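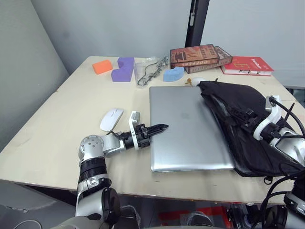 Grube opens sorting room for left-behind items, first pickup day draws a line

April 25, 2022

The lost property shelf at the Grube shared workspace is gone. In its place: a whole room, one long table, and a rule that things get laid out where people can see them instead of going in a box under the front desk.

Doors opened at 9. By 9:20 there was a line down the hall to the kitchen.

"We had stuff going back to October," said Jana Rieger, who runs the front desk and came up with the idea. "Chargers, scarves, one boot. People would ask, we'd dig through the box, we'd miss it, they'd go home. Then it turned up a month later at the bottom."

The new system is simple. Items go out on the table in small batches, so nothing gets buried. Anyone who is missing something can walk in, look, and sign for it. Laptops, phones and keys need some kind of proof, a serial number or a login or a matching lock. Books and kids' things don't. Bags stay closed unless the owner or two staff members are present.

What's come in so far is a mix. Foam play blocks from the family corner, orange, purple, light blue. Hardcovers, among them one on coffee and one on furniture. A clear bag with a silver chain and some dark cord in it. A silver laptop. Plus the usual umbrellas and water bottles, which are being kept in the hallway closet for now and will get there own day.

The foam blocks have been the easy part. Leonie Seidel, who looks after the family corner on the ground floor, said they wander all over the building. "I find them in the meeting rooms, I find them in the elevator. I just want the set back together." Any blocks on the table go back downstairs at closing time, she said. No signature needed.

Books are harder. Grube has a small lending library, but members also bring in their own and set them down next to the library ones, and hardly anybody writes a name inside. Friederike Voß, a furniture restorer who rents a desk on the second floor, came in asking about two books on chairs. She had not found them by late morning and left a note on the board.

"I'll come back," she said. "They were expensive."

The building has 2,319 registered members, according to the front desk, and many share desks on different days, so things move around. Rieger said the desk was getting around 50 lost item questions a month before the change. Most were for small things. Earbuds, clips, keys, caps off something.

Hannelore Wunderlich drove in from across town for a set of keys she lost over the winter. Got them. "Same key ring, same scratch," she said, and was gone again in under five minutes.

Not everyone is sold. Ruben Groen, whose design firm Skatano has an office on the top floor, said he likes the table but wants the room locked over lunch. "If my computer was in there I would want somebody sitting next to it the whole time." Rieger said the room is staffed whenever it is open and locked when it is not, lunch included, and that electronics go into the desk safe overnight. A sign saying so will go up on the door. It wasn't up yet at noon.

Paying for it: Grube set aside 2,730 euros for the room, which covers paint, the table, a lock and a few hours of extra staff time each week. The labels and the sign-out book were donated by Stirutik, the stationery shop on the corner. No fee for picking up your things, and no fee for handing something in.

Unclaimed items will be held for 90 days from the date on the label. After that, books go to the lending library and toys to the family corner. Clothes get washed and passed on to Falla, the secondhand store behind the station. Electronics are held longer, Rieger said, and how much longer is still being worked out. Members will get an email once thats settled.

Pickup hours are 9 to 12 in the morning and 3 to 6 in the afternoon on weekdays. Ground floor, past the mailboxes, second door on the left. If you can't make those times, call the front desk and describe what you lost. Be specific, please: color, size, where you last had it. "A black charger" will not get you far.

Found something in the building? Bring it to the front desk with a note saying which room and roughly what time. Do not leave it outside the door.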